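Small parts should be sold by the piece again

When a fan quit in my kitchen last January, the fault was one connector. The store in Bretton had it only in a bag of 15. I needed one, and the other 14 are in a drawer.

Tetteh Sulemana ran a parts counter for seven years and sold everything loose, out of open bins. He says the bags came in because they scan faster at the register. I believe him, but the cost of that speed has been passed to the customer. 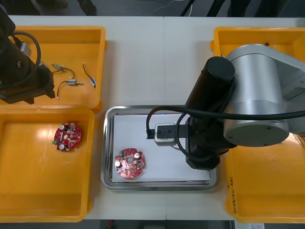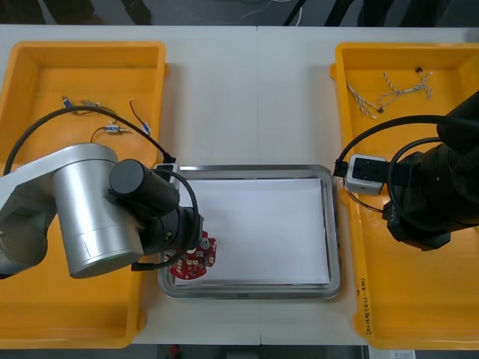 Small wired parts in yellow bins.

A shop could charge double per piece and I would still pay less than I do for the bag. Repair would also look cheaper next to buying new, and fewer fans would go to the dump over one bad part. Stores that still have a counter should keep it, and the chains should try one for a year.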